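4.2 Charger siting and the housing societies

The siting model in Section 3 assumes that a housing society wants a charger, has somewhere to put it, and will say so when asked. We were able to confirm the second assumption. Of the 797 societies on the Acharya register, 700 returned our form, and nearly all of them could point to a parking bay on a plan. Whether anyone was parked in it, and for how many years, the form did not ask. We have since added the question.

Drivers in the Nandach district were less patient with us. Those who already owned an electric scooter or car mostly charged it at home, on an extension cord let down from a window, and regarded a shared charger as something their neighbors might enjoy. Those who did not own one said they would buy once the charger was in. The societies, for their part, said they would put the charger in once somebody bought. Our model treats these as two independent variables.

We ran the siting model under the Norico tariff and again under the flat evening rate. The Norico tariff moves charging past 11 p.m. on paper. In the parking lots it moved very little, as the gates of many societies are locked at ten and the man with the key keeps his own tariff.
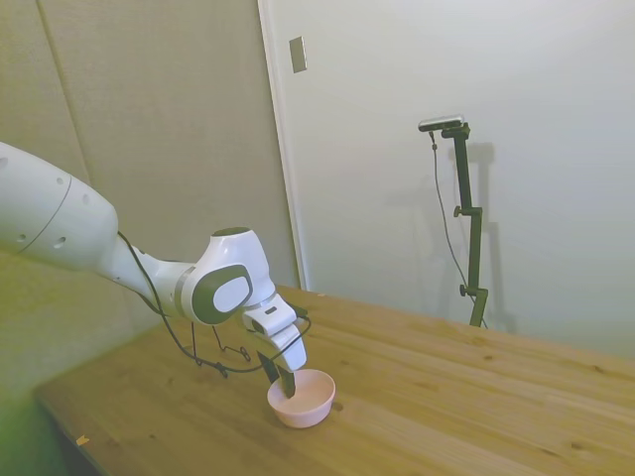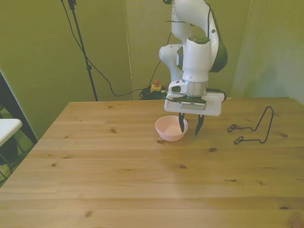
Figure 4. Robot arm and pink bowl on a wooden table, two views.

4.3 Shared bays and the eight-bay rule

A society with more than 8 visitor bays must, under the district's draft rules, set one aside for charging. The effect on the supply of visitor bays was immediate. Between the first form and the second, 58 societies reported a smaller number of them, and the commonest new figure was eight. We found no sign that any concrete had been moved.

The Hetisen pilot took another route and let each society choose between a fixed bay and a movable post on wheels. The post was popular at meetings. In use it was wheeled to wherever the person with the loudest car wanted it, and by July two of the posts were holding doors open. We keep them in the data set as installed capacity, in line with the definition in Section 2, and flag them in the sensitivity runs.

Two limits should be noted. First, the form was filled in by whoever opened the mail, so the answers describe one resident's view of the parking lot. Second, we have no meter readings for the window cords, and so the home charging share used in the next section comes from what drivers told us, rounded by them in their own favor.

Corresponding author: see first page | © The authors | Back to top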